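Fidside publishes service schedule for Arkitz two-arm bench cell

March. Fidside has released the maintenance and set-up schedule for its Arkitz bench cell, covering arm mounting, cable routing and gripper alignment. It replaces the notes supplied with earlier cells and applies to all units now in service.

Mounting bolts on both arm bases are to be checked every 400 operating hours. The arms are bolted to the front aluminum profile, and a loose base shows up first as drift at the gripper tip. Allowable drift is 2 mm. Beyond that, the base is re-torqued and the arm re-zeroed before any other adjustment is made.

"Most of the faults we log are cable faults," said Kourosh Mahmoudi, service lead at Fidside. "The cable needs a free loop above the gripper and slack at the elbow. Tie it down tight and it will fail."

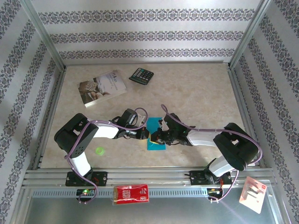

Replacing a gripper cable takes around 30 minutes, including the re-zero. Power must be off at the controller board before the connector is pulled. Both arms are then run at reduced speed through the full reach of the table.

The schedule is available from Fidside and from its service partner, Osavach.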